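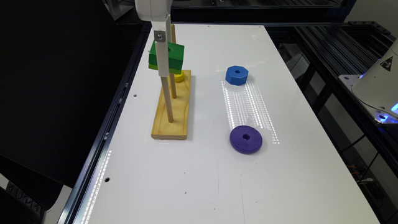
Peg Stacking Task: Scoring of Partial Placement
Skatuseck Student Robotics Forum > Manipulation Course > Term Project

lab_coordinator
Teams are reminded that the stacking task is scored over 10 attempts. Each attempt has a limit of 200 seconds. A piece counts as placed when the dowel passes through its hole and the gripper has let go. A piece held above the dowel at the time limit receives no credit. Questions regarding this rule should be posted in this thread before the May review.

adargate_team
Our team requests clarification. The rule sheet issued at the Gultdale session gave a limit of 300 seconds. Which figure applies?

lab_coordinator
The limit of 200 seconds applies. The earlier sheet has been withdrawn.

dehghan_bench
We wish to register disagreement with the rule on held pieces. Lining up the green block with the front dowel is the hardest part of the task, and a team that reaches that point receives the same score as a team whose arm never left its start position. We propose half credit.

adargate_team
We do not support half credit. A block can hang over the dowel and still be several millimeters out. Two judges looking from different sides of the table would not agree on it. Release is easy to judge.

dehghan_bench
The judging concern is fair. Would the coordinator consider credit for contact between the dowel and the hole?

lab_coordinator
The proposal has been noted. The present rule will stand for this term. Teams may report alignment results separately in the written portion, where up to 3 points are available for analysis of failed attempts.

gultdale_b
May the loose pieces be set down in any order before an attempt? Our program expects the blue piece farther back than the purple disc.

lab_coordinator
Yes. Starting positions are chosen by the team and must be kept the same for all attempts.

dehghan_bench
Understood. We will include our alignment data in the written portion and submit the proposal again next term.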